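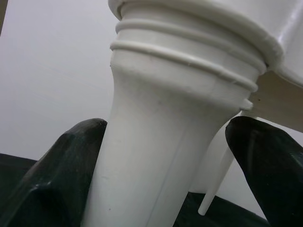 Brellum Foreign News Digest – Print Edition, Monthly Subscription

$11 a month, mailed first class inside the US
In stock – the June issue ships Monday, July orders are open

Hi, I'm Areeba, and Brellum is the thing I make. It's a printed digest of foreign news, folded and stapled, that lands in your mailbox once a month and tells you what has been going on in places that get one headline in a bad week and then vanish. I started it because I was getting all my world news from my phone in line at the grocery store, and I noticed I could name the capital of a country in crisis and not one thing that had happened there since the crisis (embarrassing, for somebody who used to edit a foreign desk page!).

So every issue goes back. We pick stories that were big a while ago and find out where they went. Did the coalition hold? Did the port reopen? Who got the electricity contract in the end, and are the lights on? It's slower than the news and I like it that way.

What you get

One issue a month, black ink on cream paper, in a plain envelope
The Long Follow-Up, our main piece, on a single country or border
Two hand-drawn maps with the place names spelled the same way as in the articles
Courts and Cabinets, a page of short items on trials, resignations, and new governments
The Food Price Page, which is exactly what it sounds like
Letters, some of them cranky

People ask me why there are no photos. Mostly it's the printing cost. We tried it for one issue and every face came out looking like a thumbprint. The maps work much better on this paper, and Bijan Nazari, who draws them, will redo a coastline until I have to take it away from him.

Who writes it

I write the Long Follow-Up about half the time. The rest are split between Tahmineh Tehrani, who covers elections and anything involving a constitutional court, and Nestor Sison, who does shipping, fuel, and labor. Nestor's piece on sailors stuck aboard an unpaid freighter is still what new subscribers bring up when they write in, and he's going back to it this December to see who got home and who got paid. Morven Paterson copyedits everything, and she also keeps our spelling list. If you've ever seen the same town written three ways in one article you'll know what the spelling list is for.

Everybody gets paid by the piece, on delivery. We don't take ads, and we don't run anything a government or a company has paid for us to go see.

How it reads

Plain. I cut words like "geopolitical" wherever I find them. If a party has a long name and a short one, we give you the long one once and then stick with the short one. Each article starts with a box called Where We Left Off, with the dates and the people you need, so you can come in cold. If you already know the background, skip the box – I won't be hurt.

Articles run long, I'll warn you. The Long Follow-Up takes me a full pot of tea. The short items are better for the bus.

We keep opinion out of the news pieces and put it on the back page under the writer's name. Tahmineh and I disagree on sanctions pretty much all the time, and you'll see both of us back there, sometimes in the same issue.

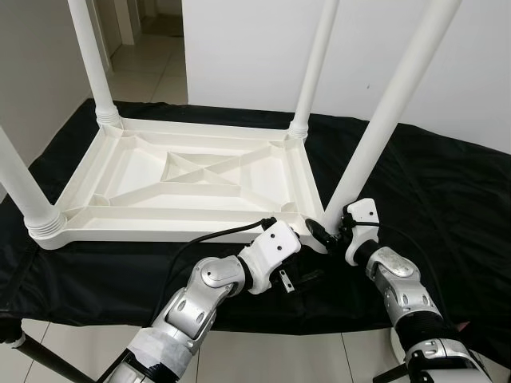

Paper, size and mailing

The digest is a little smaller than a regular magazine, so it fits in a coat pocket if you fold it the long way. The paper is uncoated and takes pencil nicely. I know quite a few of you mark it up, because you send me the marked-up pages!

We print at Magnusson, a small shop across the river from me, on a press that makes a noise like a washing machine full of shoes. Envelopes go out on a Monday. Most people on the East Coast have theirs by the end of that week, and the West Coast takes a bit longer. If your copy hasn't turned up by the middle of the month, write to me and I'll mail another one. You don't have to prove anything.

Outside the US we do ship, but postage is added at checkout and I can't do much about how long customs takes. A reader overseas once got two issues on the same day and the one before them a week later. She was very nice about it.

The Dristby binder (sold separately)

Sooner or later you'll have a pile of these, and the pile will fall over. The Dristby is a cloth-covered binder that holds a year of issues on long wires, so you don't have to punch holes in anything. It comes in gray or dark red. The spine has a paper label, blank, so you can write the year on it, and there's a pocket inside the back cover for the index.

I held off on selling a binder for ages because the cheap ones I tested popped open on the shelf. This one stays shut. The wires are stiff when it's new and you'll want to bend them a little with your thumb the first time. If the red is sold out, it'll be back when the next batch of cloth comes in, and you can leave your email on the binder page.

The index

Subscribers get a printed index each winter, free. It's arranged by country and then by subject, so you can look up "Lebanon, banks" or "Sudan, bread" and go right to the page. The last one came to 776 entries, which Morven put together at her kitchen table with a shoebox of cards. There's a searchable copy too, if you'd like that better. It's a plain file and opens on anything.

Back issues

I keep back issues for as long as the shelf holds out. They're the same price as a single copy, and you can order them one at a time or as a full year with the Dristby thrown in. The election issue is gone and I'm not reprinting it (please stop asking, I only have my own copy left). The ones on river dams and on passports are still here, and I think the passport one is the best thing we've done. 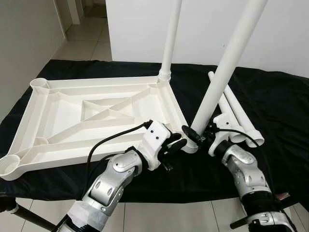 Gift subscriptions and classrooms

You can send Brellum to somebody else. Put their address in the shipping box and yours in the billing box, and use the note field if you want a card. I write the cards by hand, so keep it short! Gift subscriptions stop by themselves at the end of the year and nobody gets billed by surprise.

Teachers, write to me first, before you order. I have a classroom rate for bundles, and a one-page sheet of discussion prompts that Tahmineh made for her niece's social studies class. It goes with the Where We Left Off boxes and works fine with older issues.

Libraries can pay by invoice. We also go through Jundodholm, the distributor, if your library would sooner have everything on one bill. It costs the same either way.

Questions I get a lot

Is there an app?
No. I make enough mistakes on paper.

Can I read it online?
The Food Price Page goes up on the website after the print issue has mailed. Everything else is print only for now.

How do you decide what to cover?
We have a list on the wall of stories that dropped out of the news, and readers add to it. Send me yours. A postcard is good, email is faster. I can't promise we'll get to it, but Nestor's freighter story began with a reader's postcard.

Do you run corrections?
Yes, on the inside front cover, where you can't miss them. We got a finance minister's name wrong this spring and heard from three members of the public and one of his cousins.

How do I cancel?
Email me or click the link in your receipt. If you've paid ahead, I send back whatever's left.

Do you share my address?
Only with Magnusson, for the labels.

Ordering

Choose monthly or yearly from the menu, add a binder if you'd like one, and check your apartment number before you pay – most lost copies come down to that. Orders placed by Saturday, June 29, 2019 start with the June issue. After that you'll start with July, which has Tahmineh on a constitutional court that has been missing two judges, and a very long map of a railroad.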